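Nimri Pressed Cork Floor Tile

Clarken
Sold by the pack
In stock at Skalturgate

Nimri is our plain cork tile for kitchens, bedrooms and home offices. It is glued down to a level subfloor and finished on site with oil or lacquer. The tiles come unsealed, so the final colour depends on what you put on them. Oil darkens them slightly and lacquer leaves them closer to how they look in the box.

Each pack holds 12 tiles, 6 mm thick. Keep a spare pack if you can, as shade varies from one batch to the next and we can't match an old batch once it has sold out. 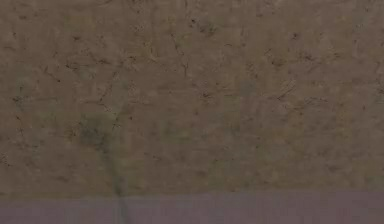
Leave the packs open in the room overnight before laying. The subfloor should be dry, clean and free of old adhesive. Concrete needs a damp test first, and floorboards need a layer of ply. Spread the adhesive on both the floor and the tile, wait until it is tacky, then press down from the centre and go over it with a roller. Flellier contact adhesive is the one we stock and use on our own jobs.

Not suitable for wet rooms or unheated conservatories. Can be used over underfloor heating if the surface temperature is kept low; ask us for the fitting sheet.

Cleaning: sweep or vacuum, then a well wrung mop. No steam cleaners. Put felt pads under chair legs.

Delivery is free on orders over £200. Smaller orders are £13, or collect from the Skalturgate counter at no charge. Unopened packs can be returned within a month. Cut samples are posted second class and we don't need them back.

Related: Flellier contact adhesive, cork expansion strip, floor oil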